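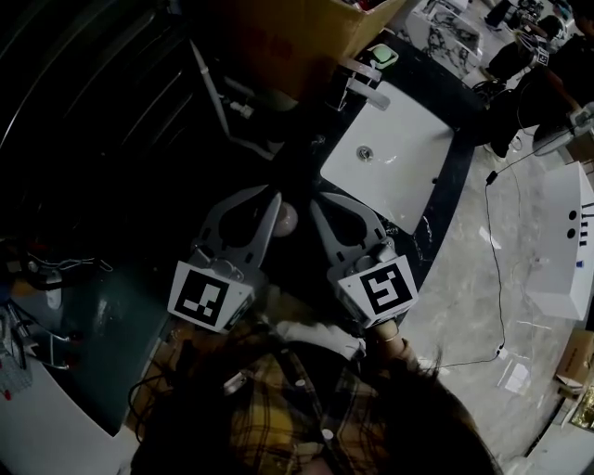

A white sink with its round drain, and a little overflow slot along the far edge.

Why doesn't a sink spill over?

People say a sink with a second hole can never flood. Is that true? Don't believe it just because a grown-up said so.

Every sink has a drain, where water goes out. Many have an overflow too. When the plug is in and the water climbs high enough, some of it slips into the overflow, runs down a hidden channel and joins the drain pipe below the plug.

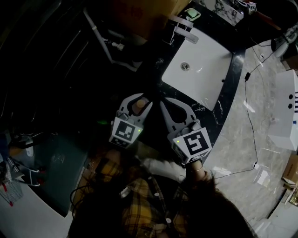

Overflows are slower than most people think. A faucet turned on all the way can pour in more water than a tiny hole can carry off. Compare the sizes: the overflow in the side of this basin is small, and the drain is much bigger. Hair and soap can clog the channel as well, and then it hardly helps at all.

So is "never" the right word? We don't think so. "Not as fast" would be closer – and that's a lot less to brag about.

Test it with a grown-up. Put in the plug, run the faucet gently and watch the water reach the overflow. Now pour in 200 milliliters from a cup. Does the level drop back, or stay up? Try it 2 times before you trust your answer, and turn off the faucet before you walk away.
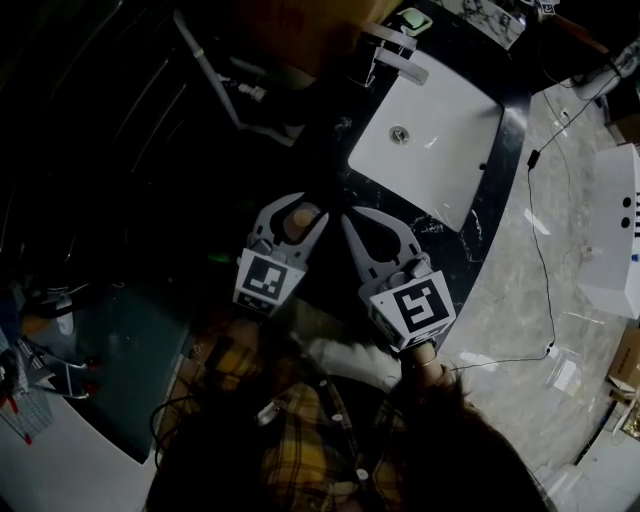

Look for the overflow hole on the right wall of the basin.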